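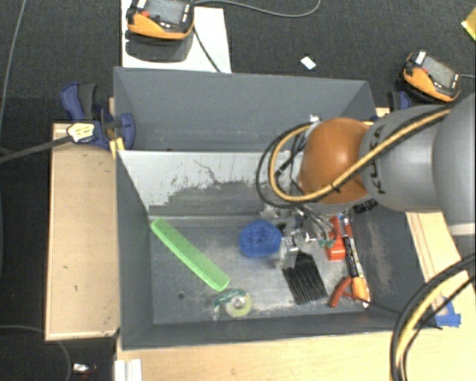 Monthly Workplace Inspection: Storage, Sorting and Packing Areas
August
By Kam-wah Chung, site inspector, Morkance
Search this site Enter keyword Go

Scope: ground floor storage, the sorting room, the packing room, the loading corridor and the two stairwells. The boiler room is inspected under contract by Huang and is excluded. Walked Tuesday morning with Fung-ping Wu (stores) and Hưng Ninh (electrical).

Ratings used: S = satisfactory. M = minor, correct before next inspection. A = action, correct by the date agreed with the area owner. X = stop use at once. N/I = not inspected.

1. EXITS AND ESCAPE ROUTES

1.1 Exit doors open fully from inside without a key. S
1.2 Exit signs lit. M
Comment: Sign over the north stairwell door flickers. Lamp is the old pattern. Ninh has the replacement fitting in stock.
1.3 Routes clear to full marked width. A
Comment: Pallets in the loading corridor, east side, over the yellow line. Same finding last month. Remaining clear width measured at 31 inches against a marked 44. Wu had the pallets moved during the walk. The item stays open until two inspections in a row find the line clear.
1.4 Stair treads and nosings sound. M
Comment: South stairwell, fourth tread from the bottom, nosing lifted at the left end. Taped for now. Screw down and refill.
1.5 Handrails firm. S
1.6 Assembly point sign visible from the yard gate. S

2. FIRE EQUIPMENT

2.1 Extinguishers in place, pin and seal intact, gauge in green. A
Comment: Unit 13, packing room, gauge at the lower edge of the green band. Swapped for the spare from stores. The spare now needs to be replaced. Order raised with Flustell.
2.2 Service tags in date. S
2.3 Access to extinguishers and call points not blocked. M
Comment: Coat rack in front of the call point outside the sorting room. Move the rack to the opposite wall.
2.4 Fire doors close and latch from any position. A
Comment: Room 311 door closes but does not latch when released from less than half open. Closer arm adjusted once already this year. Adjustment is used up and the closer should be replaced.
2.5 Smoke detectors, test button response. S
Comment: Tested from the panel. Panel log initialed by Ninh.

3. FLOORS

3.1 Hard floors clean, no standing liquid. S
3.2 Carpet flat, seams bonded, no raised edges. M
Comment: Sorting room, seam near the door has opened at one end. No trip height yet by the coin test. Re-glue.
3.3 Changes of level marked. S
3.4 Mats lie flat, backing not worn smooth. M
Comment: Mat at the yard entrance curls at two corners. Previous mat from the same supplier lasted less than a year. Wu to price a recessed one.
3.5 Spill kit stocked. A
Comment: Absorbent pads down to three. Gloves missing. The tally card inside the lid had not been filled in since the last restock. Anyone who takes from the kit fills in the card.

4. SHELVING AND RACKING

4.1 Load notices posted and readable. S
4.2 Uprights plumb, no visible damage. A
Comment: Bay 20, front left upright, dent at about ankle height. Depth checked with a straightedge and found inside the limit in the rack maker's sheet. Bottom two beams unloaded until the racking inspector has looked at it.
4.3 Beam locks fitted. M
Comment: Two missing in bay 7. Fitted during the walk. Closed.
4.4 Heavy items stored between knee and shoulder height. M
Comment: Boxed catalogs on the top level of bay 4. Bring down.
4.5 Free-standing shelves fixed to wall. S
4.6 Step stools in good order. X
Comment: Gray two-step stool in the packing room has a split side rail. Tagged and removed. Do not repair.

5. BINS, TOTES AND OPEN CONTAINERS

5.1 Rims smooth, no burrs or splits. M
Comment: One metal tote in the packing room has a burr on the long edge. File and re-check with a cloth, not a bare hand.
5.2 Contents below the rim. S
5.3 Sharp items kept apart from mixed goods. A
Comment: Box cutter found under returned goods in a mixed tote, blade retracted. Returned by a customer with the order. Mak to add a sharps tub at the returns desk and a line in the returns procedure.
5.4 Empty containers nested and stacked no more than five high. S
5.5 Labels match contents. M
Comment: Eleven checked at random, one wrong.

6. ELECTRICAL

6.1 Cords and plugs undamaged. A
Comment: Tape dispenser in the packing room, outer jacket pulled back at the plug. Unplugged. New plug fitted by Ninh the same morning. Closed.
6.2 No extension cords in permanent use. M
Comment: Desk fan and label printer at the returns desk still share one. A wall outlet was approved in the spring. Ask again.
6.3 GFCI outlets trip and reset. S
6.4 Panel door closed, clear space in front. S
6.5 Portable equipment test labels in date. M
Comment: Kettle, no label.

7. LIGHTING, NOISE AND AIR

7.1 Light level at packing benches. S
Comment: Lowest reading was at the far bench with the blind down. Still above the site minimum.
7.2 Failed lamps replaced. M
Comment: Two out in the loading corridor.
7.3 Sound level at the strapping machine. S
7.4 Supply grilles clean and open. M
Comment: Grille above bench 3 has cardboard wedged in it again. Staff there report a draft. A deflector costs little and would settle the matter. Fang to get a quote from Griltel.

8. FIRST AID AND WELFARE

8.1 First aid boxes stocked and in date. A
Comment: Eyewash in the sorting room expired last month. Replaced from stores. Sterile dressings, medium, two short.
8.2 Names of first aiders posted. M
Comment: List still shows a person who has left.
8.3 Hot water at hand basins. S
8.4 Drinking water point clean. S
8.5 Restroom floor drains. N/I
Comment: Cleaning in progress at the time. Inspect next month first.

9. RECORDS

9.1 Last inspection actions closed. A
Comment: Three remain open: 1.3, 2.4 and 6.2 above. Item 2.4 has been carried forward twice and goes to the site manager under the usual rule.
9.2 Accident book entries followed up. S
Comment: One entry, a paper cut. No follow-up needed.
9.3 Evacuation drill held within the quarter. S
Comment: Building clear in under four minutes. Roll call was slow because the visitor sheet was left at the front desk.
9.4 Training records for ladder and stool users. M
Comment: Two new starters in packing not yet entered.

ACTIONS BY OWNER

Fung-ping Wu: 1.3, 3.4, 3.5, 4.4, 8.1. Replacement stool for 4.6.
Hưng Ninh: 1.2, 6.2, 6.5, 7.2.
Tsung-han Mak: 5.1, 5.3, 5.5, 9.4.
Yu-ting Fang: 1.4, 2.3, 2.4, 3.2, 7.4, 8.2. Book racking inspector for 4.2.
Stores order, Flustell: one extinguisher, same type and size as unit 13.

All A items are due within 60 days unless a shorter time was agreed on the walk. For 4.2 and 5.3 the agreed time is two weeks. M items are checked at the next inspection without a reminder.

Note on ratings: several area owners asked why 1.3 was rated A when the pallets were moved on the spot. An item corrected during the walk is closed only if the cause is also gone. A beam lock that has been fitted stays fitted. A corridor fills up again with the next delivery, and the deliveries have not changed.

Signed: K. Chung

Related items
Monthly Workplace Inspection, July
Racking: how to measure upright damage
Returns desk procedure, revision 6
Fire door closer replacement request form
Spill kit contents list
Who to call when an outlet trips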